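Dirkska has released a new version of Kultard, its grasp planning software for small two-finger robot arms, with changes aimed at work on cluttered tabletops. The update went out to existing users in February 2018 and is a free download for anyone with a current license.

The main change is in how the planner handles thin objects. Earlier versions treated anything low and flat as part of the table unless an operator marked it by hand. 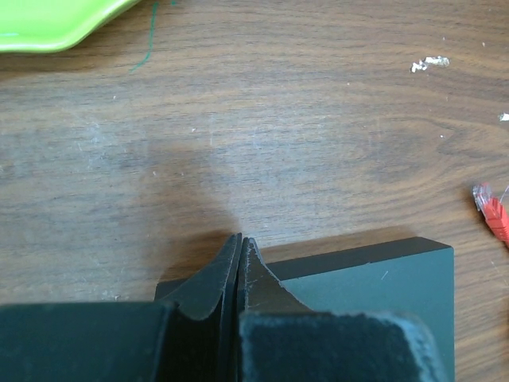 Kultard now fits the table surface first and then looks for raised edges in the wrist camera view, said Adhiambo Ndung'u, who leads perception work at the company's Kisumthorpe office. Wood has been a problem because strong grain can pass for an edge. A flat gray box on a brown tabletop with wavy grain, scratches and bits of white debris near it is the sort of case the team tuned for. The planner also masks out the gripper's own fingers, which can hide much of an object at close range.

Planning a grasp takes 9 percent longer than before on the same computer. Jeptoo Mrema, who maintains the motion code, said most of that comes from a second collision check made just before the fingers close. It can be turned off in the settings file.

The release also fixes 11 reported bugs, among them a crash when the camera dropped out during calibration. Support for Nông, the company's older logging tool, ends in December.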